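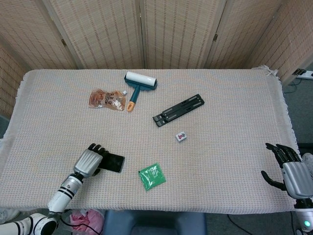
3.2 Setting and procedure

Participants were recruited through two bereavement services in Clesidville, Bosman and Zoler. Both services offer one-to-one talking support to adults who have lost a close relative or partner. Neither requires a referral from a doctor, and waiting times at the two sites were similar during the recruitment period. Recruitment opened in September and was closed once the diary phase had begun. People already taking part in another study of grief were not approached.

Each participant attended an opening interview and a closing interview, with a diary phase of nine weeks between them. Interviews were held at a table with a folding divider standing behind it (Figure 2). The interviewer worked from a topic guide covering the death itself, changes in daily routine, sleep, contact with others, and any bodily feelings the participant linked to the loss. The guide did not use the words "anxiety" or "panic" unless the participant had used them first. This rule was adopted after the pilot, in which early use of either word appeared to steer later answers.

Figure 2. Interview table and folding divider.

Diary entries were made on paper or through Bondix, a plain text entry tool with a single free-text box and no word limit. Participants chose one method at the opening interview and were asked to keep to it. They were told to write when something to do with the loss came to mind strongly enough to interrupt what they were doing, and to write nothing if this did not happen. No reminders were sent. We accepted that this would lower the number of entries from some participants, as a fixed daily prompt would itself have brought the loss to mind.

3.3 Coding of bodily feelings

The diary phase produced 2,885 entries. Of these, 766 contained at least one reference to a bodily feeling and were passed to the second stage of coding. A reference was counted whether it was literal ("my chest was tight all morning") or figurative ("like carrying wet sand"). Entries which mentioned an illness with no stated link to the loss were left out at this stage. Where the link was unclear, the entry was kept and marked as doubtful.

Second-stage coding placed each reference under breathing, chest, stomach, limbs, head, or whole body. An entry could be given more than one code. The first author coded all entries, and Kobe Kuipers coded a subset without sight of the first set of codes. Most disagreements concerned the line between chest and breathing. Phrases such as "a weight on me" were hard to place, and we settled on whole body unless the writer named a part. The coding guide was fixed in May 2025 and was not altered afterwards.

Triggers were coded separately. We recorded whether the entry named an outside event, such as a news item, a dead animal or a stranger's funeral, or gave no event at all. Entries of the second kind were retained, as their timing in relation to anniversaries and birthdays is examined in Section 4.3.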